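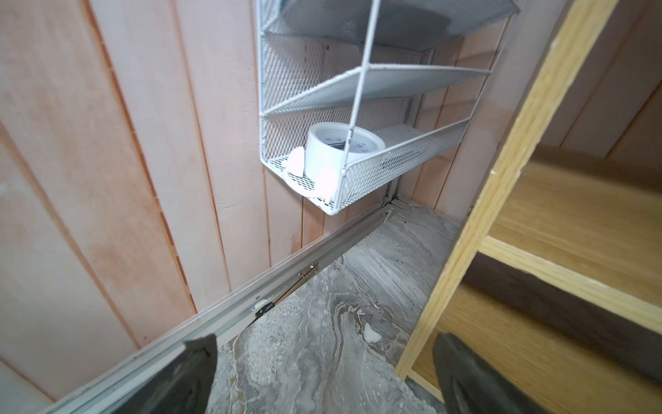

FOR IMMEDIATE RELEASE

Hevness, the two-armed tidy-up robot from Lemton Shared Workshop, opens its doors to visitors in May

Hi, I'm Zinash Teshome, and I've been asked to write the press release because I'm the one who won't stop talking about this thing. So here goes! After 530 hours of evenings, a lot of takeout and one very long argument about cable clips, our little crew at Lemton Shared Workshop is ready to show people Hevness, a pair of robot arms that we're teaching to put away groceries and desk stuff.

There are four of us. Kedir Woldemariam did most of the rail and the mounting, Unai Mateos handles the wiring and the boards, Afiq Khoo writes the control code, and I build the room the arms work in (plus I do the shopping, more on that below). We all pay the same monthly dues as everybody else at Lemton and we share the bench with a guy who restores accordions.

The whole build came to $2,417. That covers the arms, the aluminum, the motors, the cameras and the booth. It does not cover the snacks, which I've been told to stop putting on the project card.

About that booth. I wanted it to feel like a corner of somebody's apartment, so it has pink plank walls, a floor with a gray marble pattern, a light wood shelf and wire racks for the little things. Kedir thought plain white panels would be easier on the cameras, and he may well be right, but I had already picked the pink. The walls are held together by aluminum rails along the corners, and the racks get zip-tied on so I can move them when the arms start getting too comfortable with where everything is. 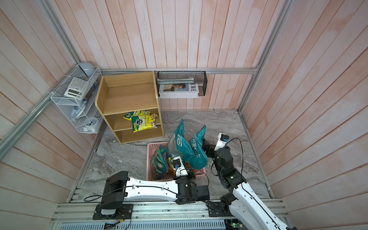 Snack bags are the hardest thing we've tried, by a mile. A calculator is easy, it stays the same shape all day long. A bag of cookies slides and folds over and puffs up on the other side when you squeeze it, and if you squeeze too hard you get to sweep. Afiq has rewritten the grip code more times than he'd like me to print here. We practice by steering the arms ourselves and saving each run, and then the software learns from those. We have 200 saved runs of bags alone so far, and we'd like a lot more before we let Hevness loose on a real pantry.

"I came in thinking the arms would be the tough part," says Unai. "The arms were a couple of weekends. Keeping the cables out of the way of the arms has been my whole spring."

We also got a hand from Admasu, the hardware store across the street, which cut our rail for free and let us swap a bracket twice without a receipt. Thank you, thank you, thank you.

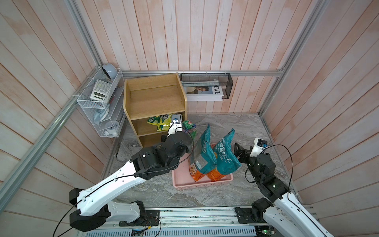 Hevness in its booth at Lemton, with both arms working over the snack bags. Photo: Lemton Shared Workshop.

So what's happening in May? We're holding open evenings at the workshop, starting at 6:30 p.m., and anybody can come. You can watch a run, ask Kedir about the rail (bring a chair) and take a turn steering the arms yourself. Kids are welcome with a grownup. Each turn is up to 2 minutes so the line keeps moving. Entry is free and there's street parking behind Admasu.

We'll also be giving away our parts list and the drawings for the booth, printed, with the mistakes marked in red. If you want to build your own at home, you'll need a sturdy table, a drill and a patient household. Please come talk to us before you buy motors! We bought the wrong ones first and we'd love to save you the trip back.

Reporters, bloggers and school groups who'd like a quieter look during the day should get in touch with Paloma Delacroix, who keeps the workshop calendar and can set up a time.

About Lemton Shared Workshop
Lemton is a member-run space with wood, metal and electronics benches, a loud air compressor and a coffee machine that works most days. Members work on their own projects and help out with each other's. New members can drop in any evening for a tour.

Press contact: Paloma Delacroix, Lemton Shared Workshop front desk

###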